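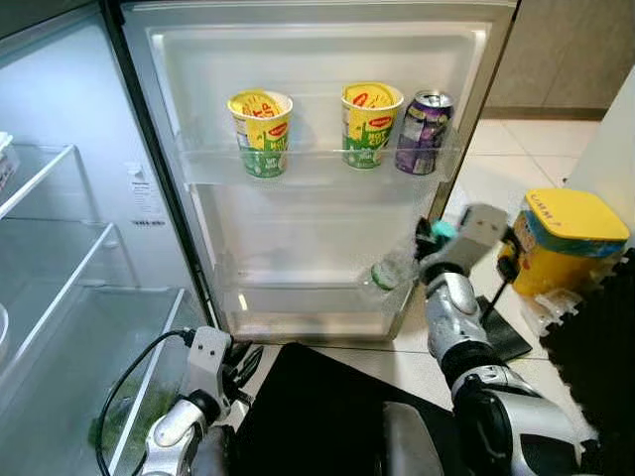

The new gong and other news from Bavia

Feb 4, 2026

Hello everyone! It finally came. After waiting since October, and after what I can only describe as a very long correspondence with a freight company, the big gong from Bošković is hanging in the back room at Bavia, and I have hardly left it alone since.

For those of you who missed my last few rambles on the subject: I'd been playing the same gong for years, a bright, splashy thing that I love dearly but that tends to take over a room. You'd be lying there getting drowsy and then I'd hit it a shade too hard and everybody's shoulders went up around their ears. (Sorry. I did hear you.) I wanted something lower and slower to wake up. The new one is 77 centimeters across, hammered by hand, and it has this deep hum that's already going before you're sure you've touched it. You warm it up with tiny taps near the rim, so light they make almost no sound, and after a minute or so the whole disc is murmuring to itself. Then one soft stroke just off center and - oh, I can't do it in writing. Come and lie under it.

It cost me 1,940 euros with the stand, which made me gulp, and I want to say thank you to all of you who bought session cards before the holidays. You paid for a good chunk of it.

Radomir Dumitrescu drove over from Ivach to help me hang it, and we had a long argument about cord. I had always used plain nylon. He swears by braided gut and wouldn't hear of anything else, so we tried one and then the other, swapping back and forth most of the afternoon. I could hear a small difference in how long the low notes hung on. He could hear an enormous one. We left the gut on because he'd driven all that way. He also talked me into moving the stand a full arm's length out from the wall, and there I have to hand it to him, the muddy boom I'd been fretting about went away at once.

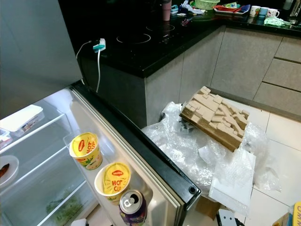
The old gong isn't going anywhere, by the way. I've had several worried messages! It will stay on the left side of the room and I'll use it toward the end of a session, when it's time to bring people back up. The two of them sound lovely one after the other, less lovely together. I tried it. There's a beating between them that made my teeth feel odd.

Now, mallets. I've been working with the big felt-headed one for the low strokes and a smaller rubber one for those long whale noises you get by dragging it across the surface. The rubber one squeaks if there's any dust on the gong, so I wipe down before each group with a dry cotton cloth. No polish, please, if you have one at home. It sits in the hammer marks and dulls the tone, and getting it out again is a miserable job.

I'm also adding the Geltano to the evening sessions. It's a little drone box with bellows, a cousin of the shruti box, and it holds one soft chord for as long as your arm can stand it. I like it in the first ten minutes while people are still wriggling around getting their blankets right. Tadeusz Duda has offered to play it on the evenings when I need both hands free, and his arm is a lot stronger than mine.

A few practical things. The room holds fewer mats now that the stand is further out, so please do book ahead. If low sound bothers you, or you're pregnant, or you have a pacemaker or anything else you'd like to talk over, give me a call on extension 926 before you come and check with your doctor too. Take the mats by the door if you want a gentler time of it, and the ones in the middle if you'd like to feel it in your ribs. Warm socks are a good idea. Eat something light a couple of hours before, nothing heavy - a full stomach and a gong are poor company.

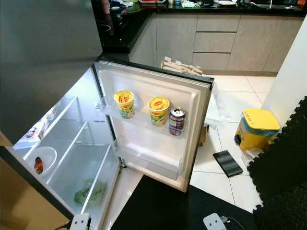

Leafy greens in the crisper drawer.

I'll be holding an open afternoon for anyone who wants to try the gong for themselves, starting at 2 and going on until people have had enough. You'll get a mallet and a quick lesson in the warm-up taps, and then you can have it to yourself for a few minutes. Kids are welcome if they can stand to be gentle. Write back to this newsletter if you want a place and tell me how many of you are coming.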